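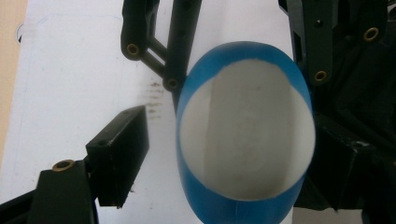

The Grunwood open day drew 400 visitors. We parked at Skivow and walked the last stretch — uphill, in drizzle.

The soup line was long, so we started with the paper mill.

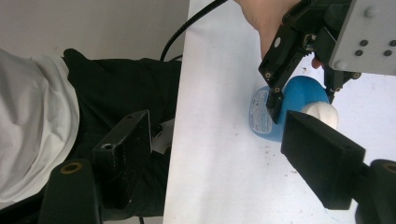
A blue bottle on the white tabletop

Tours left from the old gate and lasted 40 minutes less than planned.
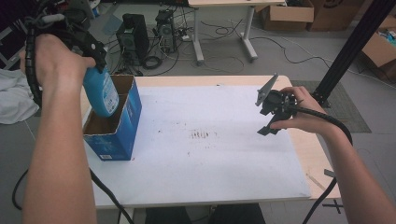
By Inna Chornovol | 2/25/21

The water wheel dates from the second mill and still turns. Entry was free for children under 7.

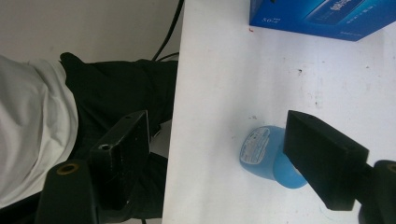

Lunch came late, and we took the 190 bus home.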